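**Sorting day, finally**

I've put off sorting the first aid supplies since well before Christmas, so on 24th March I cleared the bench at Stedumstead and got stuck in. Everything had ended up in together – syringes, flat paper packets, the little square ones that slide under everything else – and I was sick of digging.

My system is pretty basic. Red plastic bins, small sealed packets in one, the bulkier wrapped stuff in the other, and I don't let myself start a third pile (I always want a third pile!). Girish Ahuja reckons I should go by expiry date first, and he's probably right, but I like to get things into families before I start squinting at the fine print.

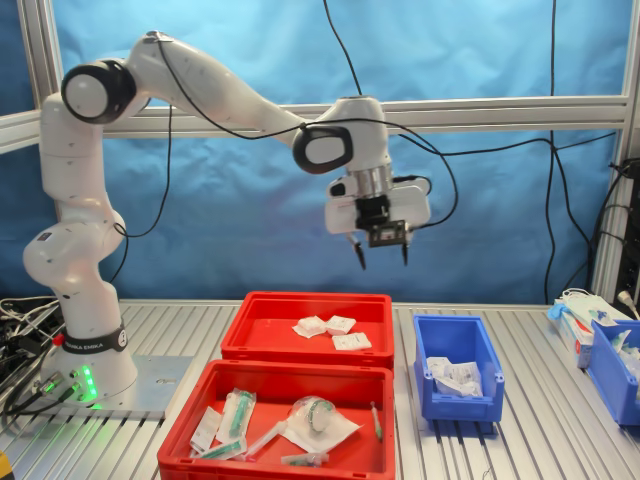

Syringes are the real pain, mind you. The wrappers are slippery and they never want to lie flat, so I've started standing them up along one side. If you've got a spare bin with a lid at home, any colour, I'd love to have it.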